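# The Saarela wrist kit: a second pair of eyes for the small workshop

Small firms that have bought a robot arm in recent years tend to report the same difficulty. The arm itself is dependable, but it knows little of what lies in front of it. If a sheet of card is set down slightly askew, the programme runs as though it were straight, and the piece is spoiled.

The Saarela wrist kit is intended for such firms. It comprises a small camera, a mounting bracket, a length of cable and a licence for the accompanying software, which is called Karkov. The camera is fixed at the wrist, close to the gripper, so that it travels with the tool and looks at whatever the tool is about to touch. The maker, Clellden, offers the kit in 2 versions: the 200, for arms that handle light goods, and the 301, which has a stronger bracket and a longer cable.

This magazine was lent a 301 and placed it with Betenen, a printing and finishing firm which produces decorated sheets, covers and mats in short runs. Betenen already owned a suitable arm. Its staff fitted the kit on a Saturday morning, when the presses were idle, and had it working before lunch. The printed instructions are clear, although the section on cable routing would benefit from a larger drawing.

Once the bracket is tight, the operator must teach Karkov where the gripper ends and the work begins. This is done by moving the arm to 5 positions above a flat sheet and confirming each on the screen. The software then stores the outline of the gripper and disregards it thereafter. If the gripper is changed, the procedure has to be repeated.

Plain sheets presented no difficulty in our trial. Patterned ones are a harder test, as a busy design gives the software a great many edges to consider, few of which belong to the sheet itself. Betenen therefore chose a print with a swirling night sky in blues and yellows, in the manner of thick brushwork, and placed it on a light wooden surface. Glare is a further concern. Where strong light falls across a print, the colours turn pale and the outlines fade, and Karkov has less to work with. 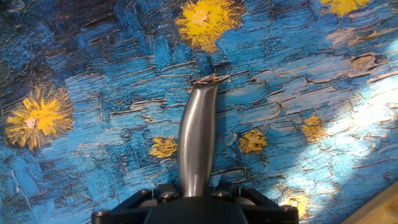 Helmi Ruotsalainen takes the view that lighting should be settled before any camera is bought, and that a firm unwilling to move its lamps will be disappointed by this kit or by any other. Lâm Khổng disagrees in part, and would prefer Clellden to supply a simple hood with the 301 and to charge for it if necessary.

Both positions have merit. Karkov does include a setting for bright patches, found under the second menu, and it proved useful on the patterned sheets. It is slow, however, and the operator is obliged to switch it on afresh for every job. A firm that prints on several kinds of stock will find this tiresome. Clellden has informed us that a later release will allow the setting to be saved.

The live view deserves a favourable mention. It is sharp and steady, and the operator can see the gripper and the work together without leaning over the table. Staff at Betenen came to use it for tasks that the maker does not list, such as checking a print for faults before the arm was allowed to move.

Support is provided by telephone and by post – there is no visiting engineer under the ordinary contract. Replacement cables may be ordered singly. The bracket for the 200 cannot be exchanged for that of the 301, and purchasers who expect to move to heavier work should choose the larger version from the outset.

The kit can be recommended to workshops that already have an arm in regular use and a member of staff willing to learn the software. Those still choosing their first arm should ask the supplier whether the Saarela bracket will fit before placing an order. Clellden accepts returns of unused kits until the end of August.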